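3.2 Looking after the Widstead cell

I'll be upfront that most of February went into maintenance, so this section is longer than our reviewers may like. The Widstead cell is our two-armed bench for plug insertion, and over 2,081 attempts it taught us a fair bit about cables, finger wear and our own bad habits. 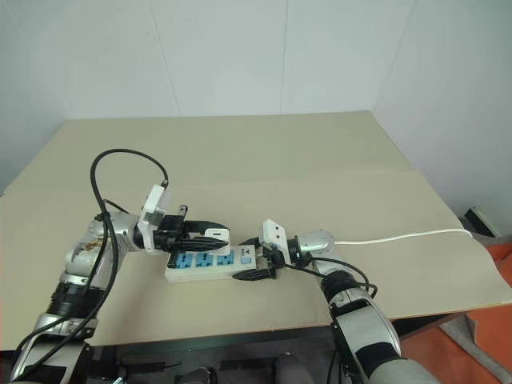 Cable routing gave us the most grief. Our first layout had everything zip-tied tight to the links, and the left wrist would fault out whenever joint four went past its comfy range. We rang Kukereck (lovely people, very patient with us) and ended up leaving a lot more slack. The black bundle on the left arm now arcs well clear of the upper links in Figure 4, and the two jobs stay split as before: left arm brings the adapter in, right arm clamps the end of the power strip. I check the ties every 187 attempts – it takes a few minutes and a cup of tea.

Finger wear was sneakier. A worn fingertip still grips fine, but the strip can creep a little under load and the insertion controller reads that as contact. 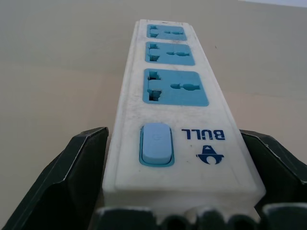

Our fix was to re-zero the grippers each morning and swap the fingers as a pair, never singly. We got through 11 pairs this way. The Tsolakis calibration routine handles the offsets afterwards, though I'd still jog the arm by hand first and have a good look from the wrist camera.

Figure 4. The Widstead cell: both arms at the bench, and the power strip held at one end, from the wrist.

Of the full set, 2,027 attempts were logged without a cable fault, and those are the ones we use in Section 4.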